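Home Forums New Posts Members Search Log In

Old office desktops - worth fixing up or straight to recycling?

tallgrass_ed
23 Jun 2021
Our library branch is closing its computer room in July and they offered me the lot, mostly black towers that ran the catalog and the public terminals. No drives in any of them. I have space in the garage but my wife would like a date when they leave it. Is there still a point in fixing these up and giving them away, or am I just moving junk from one building to another?

pinto_bean
Depends on the age. If they take a modern operating system without a fight, people will want them. If not, pull the memory and let the rest go. Add up the cost of drives before you say yes to all of them.

Kettering
I'd pass. A family that needs a computer needs a laptop. Kids do homework at the kitchen table and nobody has room for a tower and a monitor. I gave away 12 desktops through our church and three came back within the month.

mrs_dolan
Disagree with Kettering. My neighbor is 81 and wanted a big screen and a real keyboard. A laptop would have been worse for her. Ask people what they want first.
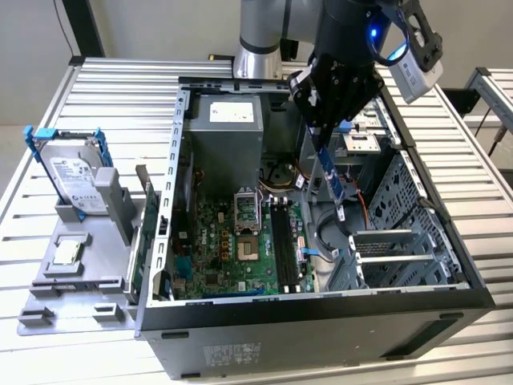 Ashraful Gunawardena
Moderator, Repair and Reuse

I ran a giveaway program for several years and I come down between the two of you. Towers are easy to work on. Lay one on its side, take the side panel off and you can get at nearly everything. With a cheap laptop you can spend an evening just getting to the battery.

What cost us was storage and delivery. We placed 297 machines, and almost 500 came in the door, so you can work out how much went to the recycler. Get a written price from a recycler before you accept anything. The one we used, Brerelik, took bare cases free but charged for monitors. Also ask the library whether they want a receipt. Ours did and we hadn't kept a list.

tallgrass_ed
Thanks. No monitors in the offer as far as I know. I'll ask about the receipt.

Kettering
No monitors makes it worse. Now you have to find those too.

pinto_bean
Monitors are the easiest thing in the world to find. Put up a card at the grocery store.

Kettering
Maybe where you live.

mrs_dolan
Ed, what would you spend on drives? We used small ones from Mayrhofer and they were fine for email and video calls.

tallgrass_ed
I could put in $400 of my own. That won't cover all of them, so I may take half and let the library recycle the rest.

Ashraful Gunawardena
Taking half is sensible. Try to get all the same model so parts swap between them, and power each one up before it goes in your car.

tallgrass_ed
Will do. I'm meeting the branch manager next week and I'll post the model number when I have it.

Page 1 of 1 Reply Back to Forum Next Thread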